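Trash Night at Zarkarden
A short story

The listing had said the apartment came with a table, and it did. It was white and too big for the room, and the agency had left a card on it: Welcome to Zarkarden, Unit 422. Trash goes down before 9 p.m. Please tie your bags.

She had been there since July and had missed trash night twice. The second time, a printed notice came under the door with the word Reminder on it. She put the notice in the trash.

Her mother had stayed with her for the first part of the summer. She had come with one suitcase of clothes and one of medicine, and she took over the table. Cartons along the back, a glass of water in the middle, the radio at the end. She read every leaflet before she swallowed anything. When a box was finished she opened it out flat with her thumbs, or mostly flat, and dropped it in the bin by her foot.

"You should move this bin to the kitchen," her mother said.

"It's fine there."

"Guests will see it."

"What guests?"

Her mother went home on the Pitenard bus with the suitcase of medicine a good deal lighter. She called when she got in. She said the seat was hard and the driver played music the whole way. Then she asked if the trash had gone down.

"Tonight," she said.

It was seven-thirty. She ate some rice standing up and washed the bowl. She had work to finish for Sernoveo, a spreadsheet of delivery addresses that somebody had typed in two different ways, and she did one page of it and closed the laptop. Then she changed into slippers and went over to the table.

Most of what was in the bin was her mother's. She hadn't thought about that. She had been throwing her own things on top for days and it was still mostly her mother's, the cartons with the small print, the little drink she bought at Rawashdeh Market and said was too sweet and bought again. 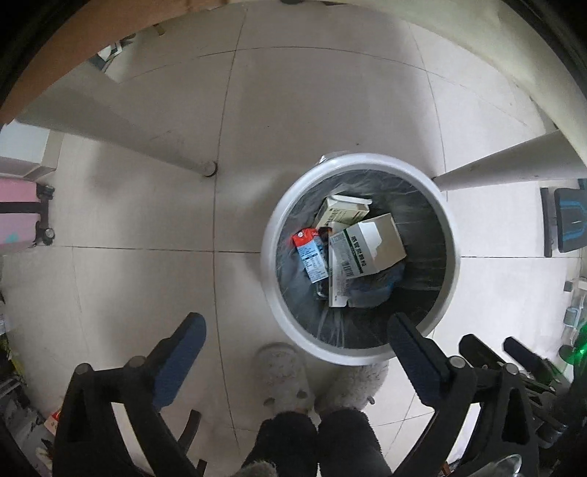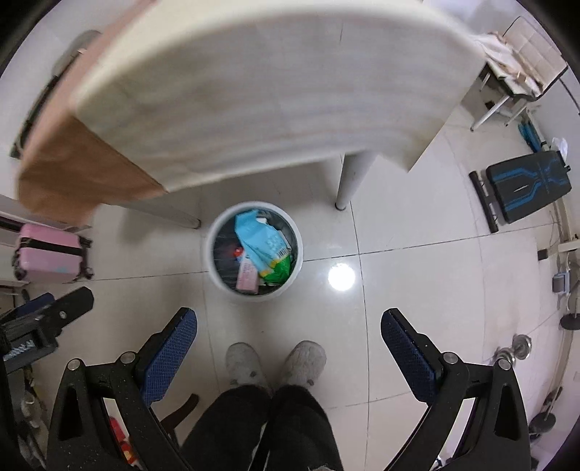 The Elevator

It was eight-fifteen when she pulled the bag up by its edges. One of the cartons had a corner that pushed against the plastic, so she reached in and folded it down. The bag was lighter than she expected. She tied it and put a new one in the bin.

In the elevator a man from the fifth floor was holding two bags and a broken lamp. He looked at the lamp and then at her.

"Does this count as trash?" he asked.

"I don't know. I'm new."

"I've been here six years," he said.

They rode down. He held the door with his foot and she went out first. When she got back upstairs she called her mother and told her it was done, and her mother asked if she had tied the bag.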